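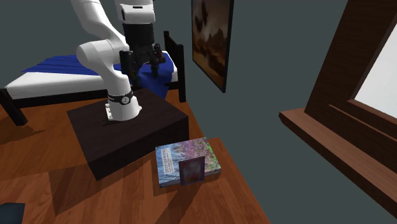
Warm orange-brown wood floor, white arm on dark box.

Varkon Floor Oil, Warm Tone – 5 litre
Order code 3478

Hardwax floor oil for bare or sanded timber. Low sheen. Goes on thin, sinks in, leaves the grain showing. Made for us by Raju, same recipe as the old Wosik tin, new label only. If you bought the Wosik one before you can carry on with this over the top, no need to sand back.

For oak, pine, ash, beech, most reclaimed boards. Not for laminate. Not for anything already varnished unless you take the varnish off first, all of it, edges too.

What you get
5 litre tin, resealable lid
Stirring stick
Leaflet (the February one, has the new drying times)
Pads and brushes sold seperately

How to use
Sand to a fine finish, hoover twice, wipe down with a dry cloth. Stir the tin well, the colour sits at the bottom. Do not shake. Thin coat along the grain with a pad or short brush. Leave 20 minutes then wipe off anything still sitting on the surface. If you skip the wiping it goes sticky and stays sticky.

Second coat next day. 2 coats is enough for bedrooms and living rooms. Halls and kitchens, do a third. Socks only for two days after that, rugs back after two weeks.

Keep some windows open. Smell is mild but it does hang about, mostly gone by the second morning.

Colour
Warm Tone pulls pale boards towards orange-brown. On oak it is quite gentle – on new pine it is strong, so try it on an offcut or inside a cupboard first. Boards by a sunny window will carry on darkening for a few months. We also do Clear and Smoke, see the floor oils page. Tins from different batches can vary slightly so for a big room mix them together in a clean bucket before you start.

Looking after it
Damp mop, not soaking. No steam mops please. Ordinary washing up liquid strips it over time, use the Varkon soap or any plain floor soap. Worn patches by doors can be touched up on thier own, light rub with a fine pad, thin coat, wipe off, done.

Safety
Oily rags can catch fire by themselves. Lay flat outside to dry or put in a bucket of water, never screwed up in a bin. Keep away from children and pets. Gloves.

Delivery and collection
Sent by courier, weekdays, not to upper floors. Tins are heavy so someone needs to be in. Collect from Fistcombe trade counter, unit 493, bring your order number. Round the back, ring the bell.

Returns on unopened tins only. Dented tins – send us a photo before you open it and we will swap.

Page updated 2020-09-25. Smoke in 5 litre is out of stock, more coming. Small tins still ok.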